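**Week 2 — is the Konetti kit worth the money?**

I've had the Konetti two-arm kit from Jusora on trial since May, and I rather like it! Setting up took me 59 minutes (the leaflet is dreadful, use my notes). The Drukov kit is cheaper, but you only get one arm, so anything that needs holding *and* placing is out.

For your write-up, compare the two on reach, grip and cable routing. Have a look at the clips along the forearm — I'd want more of them. 400 words is plenty.
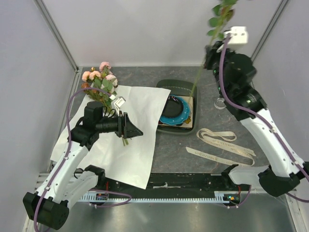

Can you buy the second arm later? Jusora only sells the arms as a pair, so you'd have to order the full kit from the start.

Bring the Petkov price list next time, we'll do running costs.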